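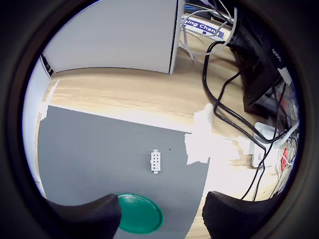

# Vormachen per Hand und per Fernsteuerung

Handout zu Einheit 5, Praktikum Robotik, November
Betreuung: Mererid Parry, Rhydian Ellis

## 1. Worum es geht

Statt eine Bewegung auszuprogrammieren, zeigt man sie dem Roboter mehrmals und lernt daraus eine Abbildung von Beobachtung auf Aktion. In dieser Einheit arbeiten wir nur mit zwei Arten des Vormachens:

- **Handführung (kinästhetisch):** Der Arm ist nachgiebig geschaltet, man fasst ihn am Handgelenk an und bewegt ihn selbst.
- **Teleoperation:** Man bewegt einen Führungsarm, der Folgearm macht die Bewegung nach. Die Bediener stehen nicht im Arbeitsraum.

Bei der Handführung spürt man Kontakte direkt, dafür ist die eigene Hand oft in den Kameradaten. Bei der Teleoperation bleibt das Kamerabild frei von Händen. Kontaktkräfte muss man ohne Kraftrückkopplung aus dem Bild schätzen, und das führt am Anfang fast immer zu zu festem Zugreifen.

## 2. Aufgabe: kleine Teile auf der Matte

Gegriffen wird das weiße Steckergehäuse auf der dunkelgrauen Matte. Der grüne Deckel wird in der ersten Serie nicht bewegt, er zählt als Hindernis. Steht das Gehäuse aufrecht im Bild der Greiferkamera, genügt ein Griff von den Längsseiten. Liegt es schräg, zuerst das Handgelenk drehen, dann absenken.

Ablauf einer Demonstration:

1. Startpose anfahren, Aufnahme starten.
2. Über das Teil fahren, Finger öffnen.
3. Absenken, schließen, kurz halten.
4. Anheben, zur Zielposition fahren, ablegen.
5. Zurück in die Startpose, Aufnahme beenden.

Jede Gruppe nimmt 36 Demonstrationen auf, die Hälfte davon per Handführung. Lage und Drehung des Gehäuses nach jedem Durchgang ändern. Abgebrochene Versuche nicht löschen, sondern in Loso mit `abbruch` markieren.

## 3. Häufige Fehler

- Zögern über dem Teil. Das Modell lernt die Pause mit und bleibt später an derselben Stelle stehen.
- Korrigieren mit der freien Hand. Der Durchgang ist dann ungültig.
- Immer gleicher Anfahrweg.
- Matte verrutscht. Klebeband vor jeder Serie prüfen.

## 4. Auswertung

Trainiert wird mit Batchgröße 128, die Vorlage liegt im Kursordner unter `Moschos`. Vergleichen Sie die Erfolgsquote beider Serien getrennt und notieren Sie, in welcher Phase die Fehlgriffe auftreten. Zur Vorbereitung reicht das Skript von Ilze Lukoševičius, Kapitel 2. Die Fassung von 2013 bitte nicht mehr verwenden, die Achsbezeichnungen stimmen nicht überein.

Abgabe: Datensatz und zwei Seiten Text pro Gruppe.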